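Lattice fingers or solid fingers for passing a small box between two arms?

Posted by Naledi Kruger, June 10, 2026

Hello everyone, and thank you in advance for reading, because I do tend to go on. I have been comparing fingers for our pair of rail-mounted arms, and I would love some opinions before I print another set.
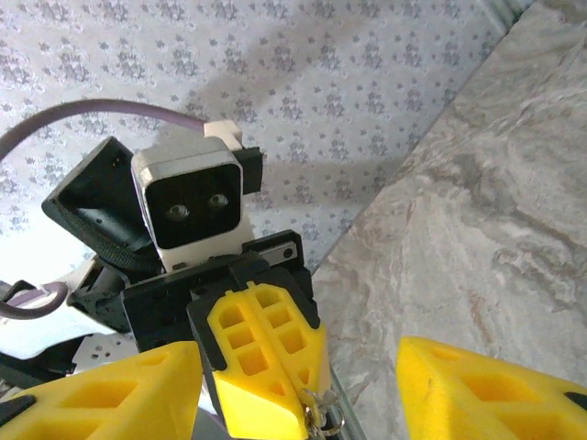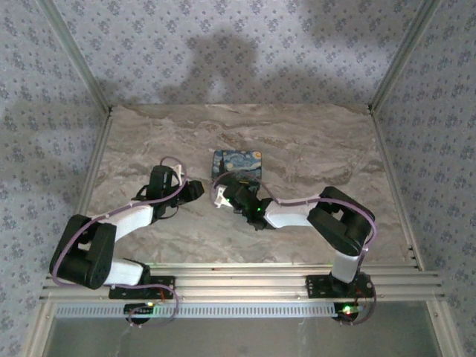
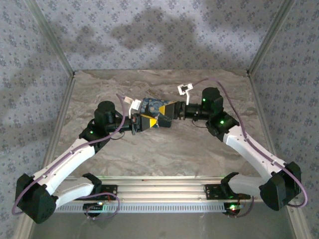

Gretura Makers Club — Two-Arm Bench Group

The yellow fingers with the rectangular cutouts are the ones I am asking about. I got the pattern from a Perkis file and I like how they give a little when they close on something with flat sides. The test is a handoff: one arm picks up the little blue patterned box, both hold it for a moment near the middle, and then the first lets go. I ran it 200 times with the lattice fingers and 200 times with the solid ones we had from March. The lattice set dropped the box 20 times and the solid set 83 times, so you would think I'd be done!

What bothers me is the tilt. With both grippers on the box it tends to sit a little crooked, and whichever arm ends up with it then has to set it down crooked too. Is that the fingers being too soft, or is it my closing speed? I also wonder if the two-lens camera on the wrist would see the box better mounted a touch higher, but I'd hate to move it and then have to calibrate all over again.

Hubert Kurek
Good morning Naledi, what a nice tidy bench. I went through much the same thing with the Brultora arms at our place, and I'd keep the lattice fingers. A drop is worse than a tilt any day of the week.

For the tilt, try closing the second gripper more slowly than the first, and let the first one loosen just a hair once the second has touched. If both squeeze at full force they argue with each other, and the box turns in whatever direction is easiest. Check that both arms come in at the same height, too — ours were off by the thickness of a washer and I spent two evenings blaming the software. Leave the camera alone until you've sorted this out, or you won't know which change helped.

And do watch how the cables pull when the wrists turn. A short one will tug the gripper sideways right at the end of its reach.

mizuno_fan
solid fingers with rubber tape. cheap and works fine for me, never tried a handoff though

Naledi Kruger
Thank you both! Hubert, I will try the slow close this weekend and measure the heights first. I have a box of washers ready.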